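I went along to the open day at Flinell on 1st October, mostly because my sister had a spare ticket and I do like a day out in Nadham, and I have been boring my friends about bedding ever since.

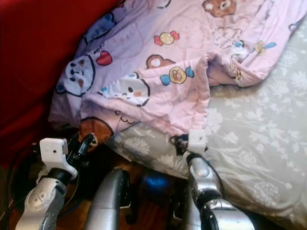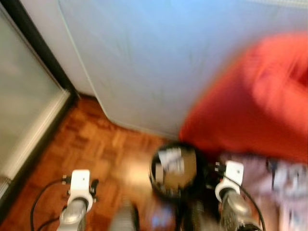
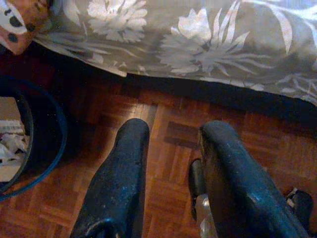
The bedding demonstration at Flinell: the bear blanket in hand (first), the arms over the parquet (second), and the gripper fingers near the bin (third).

Maximiliano Jara, who showed us round, was very kind about my questions, and there were 34 of us all asking them at once! I had expected to come home grumbling. But I've made beds for a living, in guest houses mostly, and watching those two silver arms fuss at a hem I felt something like fellow feeling (my knees certainly did). I'd gladly hand over the bending and the tucking. What I would want kept, please, is the person who knocks first and asks how you slept.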